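Victorian terrace, want to open up the back without it looking like an airport lounge

Posted in Extensions and Layouts

Satish Bhatt
Hello all, I've been reading this forum on and off for most of the winter and have finally plucked up the courage to write something. Please bear with me, I do go on a bit.

We have a mid-terrace in Plustcombe, built in the 1890s as far as anyone can tell, and it sits in the conservation area. The front is lovely and we wouldn't dream of touching it: bay window, tiled path, a bit of coloured glass over the door. Inside, the front room still has its cornice and picture rail and a fireplace that somebody painted brown and which I've been slowly stripping with a toothbrush. So far so good.

The trouble is everything behind it. The middle room is dark from October to March. Then you go down one step into a galley kitchen, and beyond that there's a lean-to with a plastic roof where we keep the boots. My wife would like one big light room across the whole of the back. I would like that too, but I'm frightened of ending up with a Victorian front room, a corridor, and then a white box that belongs to another house. Two of our neighbours have done it and you feel the join as you walk through, if that makes sense.

So what I'd love to hear is how people have handled the change from old to new. Did you keep the wall between the middle room and the kitchen, or take it out, or just widen the opening? Did you carry the skirting and picture rail through? And is the step worth getting rid of? We've been told that levelling it means digging up the middle room floor, which still has its original boards.

We've had one drawing done by a local practice called Semwal, who were very nice, and their sketch takes out everything and puts sliding glass right across the back. They also suggested a Plonetti kitchen, which I gather is the sort of thing where you can't find the handles. I'm not against it. I just can't picture it twelve feet from a cast iron fireplace.

Any thoughts gratefully received, even if they're "stop fussing and get on with it", which is what my brother says.

Marrowbone
Hello Satish, and welcome! Don't apologise for the length, you should see some of mine.

We did almost exactly this a few years back, in a house a little older than yours and not quite as wide, and I had precisely the worry you've got. I can tell you what we did and you can take or leave any of it.

First, the wall. We kept it, or most of it, and I'm so glad. The builder wanted the whole lot out and a steel across, and on paper it looked wonderful, but what you lose is the middle room. It stops being a room and becomes the bit you walk through with the shopping. We made the opening wider (a pair of doors wide) and put in proper glazed doors with a fanlight above, and the light comes straight through. In summer they're folded back from morning till night. In January we shut them and the middle room is the warmest place in the house, with the dog flat out on the rug.

Second, the mouldings. We stopped the picture rail at the doors and didn't try to carry it on. I'd seen a house where they had run new cornice all round the extension and it looked like fancy dress, poor thing. What we did carry through was the skirting, at the same height but much plainer, and the same colour of paint. You'd be amazed how much your eye is satisfied by one line carrying on at the same level. The door heights matter as well. Ask whoever draws it up to line the top of the new glazing with the top of the old door frames, as near as they can.

Third, your step. Keep it! I'm quite fierce about this. Old boards are worth a great deal more than a flat floor, and a step down gives you extra ceiling height in the new part for nothing. Ours is two steps and I've sat on them with a cup of tea more often than I've sat on the sofa. The exception would be if either of you, or somebody who visits a lot, finds steps difficult, in which case think about a shallow ramp to one side while it's all still on paper.

As for the handles, or the lack of them, I can't help you much. Our kitchen came second-hand from a house down the road and we painted it. I will say that a very plain modern kitchen can look better beside old things than a pretend old one does. If you can, put something with a bit of age in there too. We have my grandmother's dresser on the end wall and it calms everything down.

Oh, and do think about where the boots are going to live. You say that so lightly, "where we keep the boots", but once the lean-to goes they'll be in the middle of your beautiful new room, along with the wet coats and the bag of compost. We lost a strip off the side for a little cupboard with a door to the garden and it's the best bit of the whole job.

dormer_dave
Take the wall out. You can always put a curtain up.

Also check with the council before you spend anything on drawings, being in a conservation area your permitted development may be less than you think. Ours took ages. They were fine with the back in the end and only fussed over the rooflights.

Tilly at the Old Dairy
I'm going to come down somewhere between the two of you, if nobody minds, having lived with it both ways. Our last house was all opened up and this one isn't.

Satish, the thing I'd gently suggest before you choose anything is to go and stand in the middle room at different times of day, with the kitchen door open and then shut, and see where the light gets to. It sounds daft but I did it with a pencil and a roll of lining paper on the floor, marking where the sun reached, and it changed the whole plan. We'd been about to put a great wide run of glass on the north side, where it would have given us a fine view of a fence. In the end we had a smaller set of doors and one long rooflight right up against the old back wall of the house. That's my real tip. Put the rooflight where old meets new and the daylight washes down the old brick, and you get your join, but a lovely one. We left the brick bare on that wall. It was filthy and took weeks to clean, and there's a patch by the waste pipe that never did come right, but people always go up and touch it.

Our rooflight was from Lako and came to just under 3,000 fitted, with another 500 for making good the plaster, which I hadn't budgeted for and had to find from the sofa fund. We're still on the old sofa. Do ask for the making good to be written into the quote.

On the floor, I agree with keeping your boards. We went for a plain clay tile in the new part, 164 of them, and I know the number only because I carried every single one through from the front with my own two hands when the lorry couldn't get down the back lane. (Measure your hallway, by the way, if you're having big panes of glass. In a mid-terrace everything comes through the front door or over the roof!) The tiles are a warm brown that's near enough to the boards that the change doesn't shout.

And please don't feel you've got to say yes to the first drawing. Semwal sound nice and I expect they'd be pleased to do you a second sketch with the wall kept in. A good practice would far prefer to know what you're fretting over. I wrote ours a letter, two sides, all about how we have breakfast and where the cat sleeps and how my husband likes to be able to close a door on the washing machine, and she told me later it was more use than all the magazine cuttings I'd sent.

One more thing on white walls, as you mentioned the white box. It may simply be the wrong white. A bright bluish one next to old plaster looks like a dentist's. We tried a good many pots and ended up with something closer to the inside of an eggshell, and used it in the hall, the middle room and the extension alike, woodwork and all.
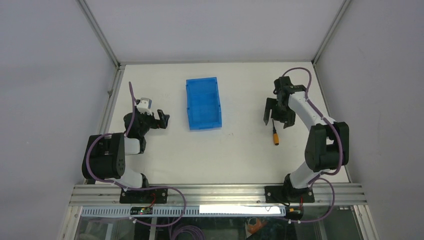

Paint a big piece of card with each one and carry it from the front room to the back over a few days, propping it up against the fireplace and then by the kitchen window. You'll find that a couple of them go grey or pink on you by teatime and you can cross those off. Do come back and let us know which way you go with the wall, and how you get on with that fireplace.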